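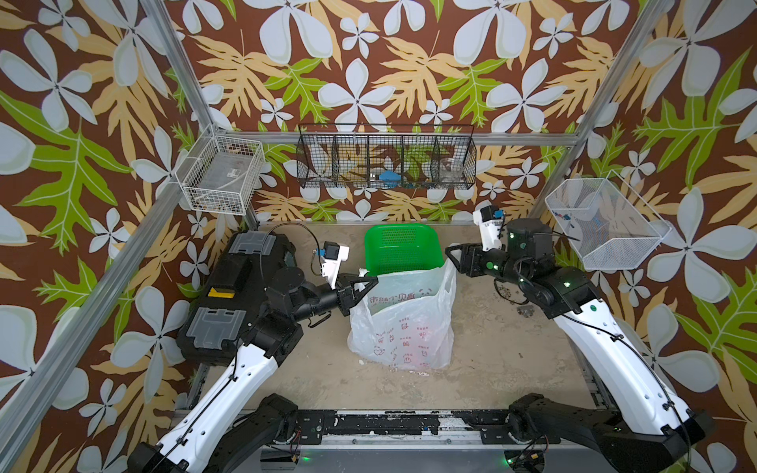 *Tapete mit großen hellen Blüten und hellgrünen Blättern auf schokoladenbraunem Grund*

**Blumentapeten** sind Wandbekleidungen, deren Muster aus Blüten, Blättern und Ranken gebildet wird. Sie gehören zu den ältesten Arten der bedruckten Papiertapete und werden bis heute in vielen Ländern hergestellt.

## Muster und Rapport

Das Muster wiederholt sich in einem festen Abstand, der Rapport genannt wird. Man unterscheidet den geraden Ansatz, bei welchem die Motive benachbarter Bahnen auf gleicher Höhe stehen, und den versetzten Ansatz. Bei großen Blüten ist der Verschnitt meistens höher als bei kleinen Streublumen. Dunkle Gründe, zum Beispiel Braun oder Flaschengrün, lassen helle Motive stärker hervortreten – in kleinen Räumen werden sie deshalb oft nur an einer Wand verwendet.

## Herstellung

Früher wurden Blumentapeten mit Holzmodeln von Hand gedruckt, wobei für jede Farbe ein eigener Model nötig war. Im 19. Jahrhundert setzte sich der Walzendruck durch. Heute sind Tiefdruck, Flexodruck, Siebdruck und Digitaldruck verbreitet. Als Träger dienen Papier oder Vlies.

## Drolomitz

In Drolomitz bestand eine Manufaktur mit dem Namen Bogdan, die vor allem Farn- und Blütenmuster druckte. Ihr Musterarchiv umfasst 1.167 Blätter und liegt heute im Stadtmuseum von Brilden. 28 davon gehören zur Serie »Ollwood«, die für den Export bestimmt war. Die Druckwalzen selbst sind bis auf 2 Stück verloren.

## Pflege

Papiertapeten mit Blumendruck werden trocken abgestaubt. Waschbeständige Sorten vertragen ein feuchtes Tuch, jedoch kein Scheuermittel.

## Siehe auch

- Raufasertapete
- Modeldruck
- Rapport (Textil)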